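Início > Cozinha > Desconfianças

O arroz de ontem e outras promessas

7 de novembro de 2022 — 15 comentários

De tempos a tempos, alguém descobre que o arroz frio é uma espécie de medicamento. Desta vez foi o Lev Tkachuk, meu colega de escritório, que me reencaminhou um artigo com o título "O truque que corta as calorias do arroz". O truque consiste em cozer, deixar no frigorífico de um dia para o outro e voltar a aquecer. O amido muda de estrutura, digere-se menos, e pronto, pode-se repetir o prato sem remorsos.

Há um fundo de verdade nisto, o que torna a coisa mais irritante. O amido resistente existe e forma-se mesmo quando o arroz arrefece. O que me custa a engolir é o salto daí para "corta as calorias". O artigo não dizia que arroz, que quantidade, nem comparado com quê. Dizia "estudos mostram", assim, no plural, e nem uma ligação para nenhum deles.

Perguntei à Séverine Tanguy, que passou anos em cozinhas de restaurante e tem pouca paciência para estas conversas. Respondeu-me que o arroz da véspera serve para fritar, porque está mais seco e não empapa, e que o resto é conversa de quem quer vender livros. Achei-a um bocado dura, mas não arranjei argumento contra. 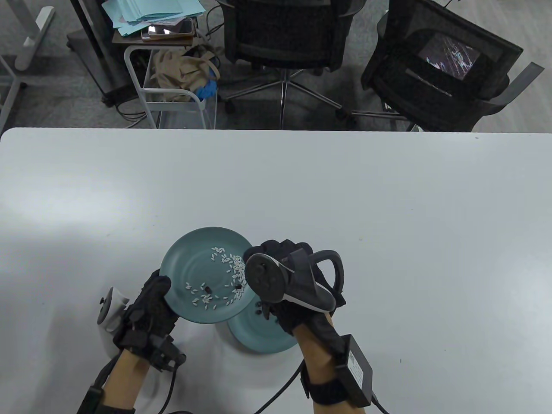
A panela de 90 euros

Depois há os aparelhos. A Draka tem agora uma panela que, segundo o folheto, "separa os açúcares" durante a cozedura. Custa 90 euros. Lido o manual com calma, percebe-se que tem um cesto com furos e que a água escorre para baixo. A minha avó fazia o mesmo com um escorredor de esmalte lascado e nunca lhe ocorreu que estivesse a separar açúcares.

Emprestaram-me uma. Cozi nela o mesmo arroz agulha que coze cá em casa desde sempre, 20 minutos no programa "leve", e saiu-me um arroz aguado e sem graça. Talvez tenha menos amido, admito. Também tem menos sabor, e acabei por lhe juntar uma colher de manteiga que dá cabo de qualquer contabilidade.

O folheto cita um ensaio com 745 participantes. Fui à procura. O ensaio, se existe, não está publicado em lado nenhum que eu tenha conseguido encontrar, e do apoio ao cliente recebi uma resposta muito simpática a convidar-me a subscrever a newsletter. Continuo à espera da outra.
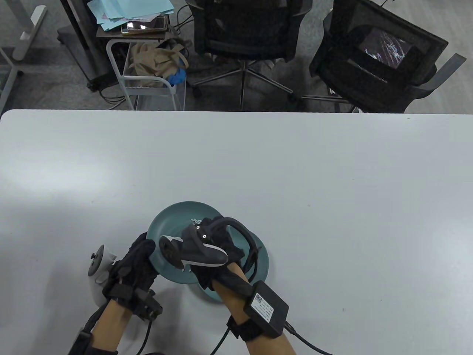 O que me preocupa mais, no meio disto tudo, é que estes artigos raramente falam do que interessa a sério quando se guarda arroz: o tempo que ele fica fora do frigorífico. Arroz cozido esquecido na bancada a tarde inteira é um convite à intoxicação, e aquecê-lo outra vez não resolve, porque há toxinas que aguentam bem o calor. Quem lê "deixe arrefecer" e larga o tacho no fogão até à noite está a trocar um benefício duvidoso por um risco bem conhecido. Espalhem-no numa travessa baixa, para arrefecer depressa, e frigorífico com ele — no dia seguinte come-se, e o que sobrar vai fora.

Quanto ao Lev, continua a levar a marmita de arroz requentado e diz que se sente mais leve. Também deixou de comer o bolo das quatro, mas a isso não dá importância.

Partilhas: 20

Artigos recentes
A água com limão em jejum, outra vez
Facas Berkard: afiam ou só brilham?
Fevereiro sem açúcar, um balanço azedo
Azeite "gourmet" e rótulos que não dizem nada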